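Notebooks > Brideck bench > Toolcase task

May 2024, by the Brideck bench

Back on the toolcase after a slow start (coffee first, then a long hunt for the right leader cable, which was in the Stulard drawer all along). We're still driving both arms by remote and saving every run, good or bad. The count stands at 113 keepers out of the 200 we promised ourselves in March, and I'm feeling pretty cheerful about it!

What I keep relearning is how much my own hands give away. If I dither over a handle, the dithering goes into the demo, and the Cuautle policy picks it up faithfully, bless it. So: pick a grasp before you start moving, go in slowly, close once. Run 2431 is a lovely one to watch if you want to see what I mean.

The small utility knife is the fussy one. Its handle is slim, so the angle you pick it up at is pretty much the angle you're stuck with all the way to the case.
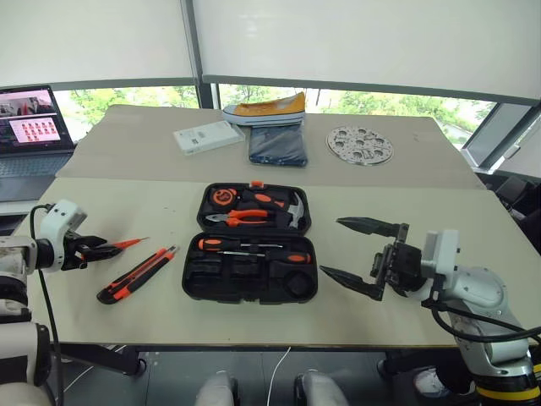 I'd like whoever drives next to keep the other gripper open and low while the left one works, and please don't tidy the far section of the table between runs, we want a bit of clutter back there. Hekcombe scripts need a restart after lunch. Still to do: relabel the box cutter runs

Last updated: May 2024, evening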